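Putdale Employees Credit Union
Minutes of the Asset and Liability Management Meeting

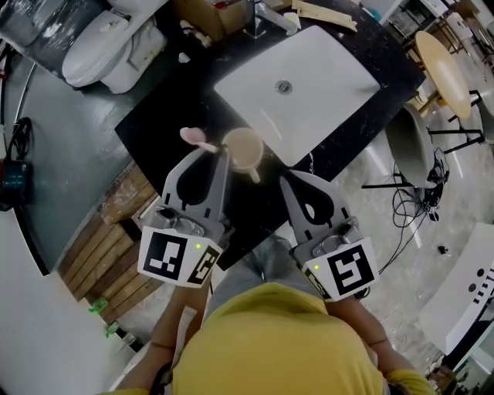 Pink cleaning brush held over a black countertop.

Date: January 4, 2026
Present: Catalina Jara (Chair), Cosimo Pagano, Martim Cardoso, Sveva Donati
By telephone: Lalit Jaiswal
Minutes taken by: Sveva Donati

1. Call to order
The Chair called the meeting to order at 9:00 a.m. and confirmed that a quorum was present. The agenda was accepted with one change: the item on the Cillinia core system was moved ahead of the item on business loans so that Mr. Jaiswal could take part in it.

2. Minutes of the previous meeting
Mr. Pagano asked that the words "fixed-rate" be inserted before "auto loans" in item 4. The minutes were approved as corrected. Moved by Mr. Cardoso, seconded by Mr. Pagano.

3. Interest rate outlook
Mr. Cardoso presented his paper on the rate outlook for the year. The base case used in the budget assumes that short-term rates drift lower. The paper set out a second case in which rates are held at their present level through August, and a third in which long-term rates rise while short-term rates do not move.

Mr. Pagano observed that the third case would put the most pressure on the value of the bond portfolio and asked whether it had been run with deposits moving from savings into certificates. Mr. Cardoso replied that it had been run with a stable deposit mix only. The Chair directed that it be run again with the mix shifting and that both results be shown side by side.

Ms. Donati asked that future papers state the date on which market rates were taken. Agreed.

4. Deposit pricing
The members considered a proposal to lower the rate on the one-year share certificate and leave the regular savings rate unchanged. Management reported that 326 certificates will mature before the next meeting, of which 19 are above the insured limit when combined with other balances held by the same member.

Mr. Jaiswal stated that certificate holders had been quick to compare rates in the past year and that a cut made in one step could cost the credit union more in lost balances than it saved in interest. He favored two smaller steps. Mr. Cardoso preferred a single change, on the ground that two notices in one quarter had caused confusion at the branches.

After discussion it was moved by Mr. Pagano and seconded by Ms. Donati that the rate be lowered in two steps, with one notice to members covering both. The motion carried. Mr. Cardoso voted against and asked that his vote be recorded.

5. Cillinia core system
Mr. Jaiswal reported that the Cillinia system still calculates the early withdrawal penalty on certificates using the rate at renewal instead of the rate at opening. Staff have been correcting these by hand. He has asked the vendor for a date and has not received one. He will write again and copy the Chair.

Mr. Jaiswal left the call at the end of this item.

6. Business loans
Ms. Donati presented the quarterly report on variable-rate business loans. Nine borrowers are due for a rate reset in the first half of the year. The largest, Msimang, has asked to convert to a fixed rate for the remaining term.

Mr. Pagano noted that the loan policy permits conversion but does not say how the fixed rate is to be set. The members agreed that no conversion should be offered until this is settled. Ms. Donati will draft wording for the policy and bring it to the next meeting. She will inform Msimang that its request is under review.

7. Investments
Mr. Cardoso reported on the quarter's purchases, all of which were within policy limits. The advisory contract with Beteo is due for renewal. The members reviewed the proposed terms and asked for a clearer statement of the fee charged on securities held to maturity. Decision deferred.

8. Liquidity
The report was received. The test draw on the line of credit was completed and repaid the following day. There were no questions.

9. Other business
The Chair reminded members that annual conflict of interest statements are outstanding from two of those present.

10. Action items
Mr. Cardoso: rerun the third rate case with a shifting deposit mix.
Mr. Cardoso: obtain revised fee terms from Beteo.
Mr. Jaiswal: write to the vendor about the penalty calculation.
Ms. Donati: draft policy wording on conversion to fixed rates; reply to Msimang.
Mr. Pagano: review the text of the certificate notice before mailing.

11. Adjournment
There being no further business, the meeting was adjourned at 10:40 a.m.

Respectfully submitted,
Sveva Donati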